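Equipment budgeting (hand-held grippers)

Equipment budgeting for hand-held grippers is the planning of purchase, upkeep and replacement costs for tools used to record manual tasks for robot training. It is normally carried out once a year, and covers the gripper bodies, the camera mounts and the parts that wear.

The finger pads are the main recurring cost. In the plan drawn up by Svitlana Vasylenko for the Ilstead laboratory, 43 grippers were bought together with 176 spare pads, and orders for further pads were fixed for September. Cloth handling was entered under a separate heading, as fabrics and thin plastic items are bought in small lots.
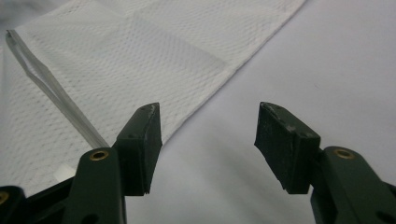 Reading time: 1 minute

Rubber pads on a gripper used with textured cloth may show scuffs and small chips along their upper edges. Kidus Mamo, in a review of the Ilstead plan, recommended that pads be costed apart from the plastic arms, which are replaced less often. Round brass-coloured inserts, where fitted to the arms, are listed with the arm and carry no line of their own.

Storage, carriage and staff training are usually entered as overheads. Some buyers also set aside a sum for repairs outside the supplier's warranty.

See also: Gripper maintenance; Leasing of laboratory equipment

Last edited 10th March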